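Jiltovis Counter Set – failed episodes, README

Last updated May 22, 2020

Contents
This release holds the episodes from the simulated kitchen task that were pulled from the main set. The main set has 2000 episodes. A further 308 were rejected, and those are the ones in this folder.

What went wrong
In 142 episodes the thumb joint reported a closed position while the thumb was still open. The controller took the grasp as done and lifted an empty hand. The fault was traced to a wrong joint limit in the Nurnov hand model – the limit was copied from an older version of the file. The other rejected episodes ended on a timeout.

Known problems
The success flag can't be trusted in the thumb fault episodes. Use the object height instead.
Contact forces are missing for the first 15 steps of each episode.

Start view
The overhead view takes in both arms, the speckled countertop and a small cylindrical object by the left thumb.

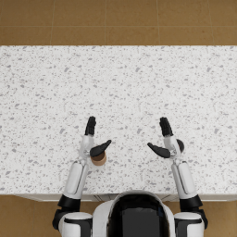 Files
episodes/ – joint states and video
labels.csv – one row per episode, with fault code
hand_old.urdf – the model with the wrong limit, kept so the fault can be reproduced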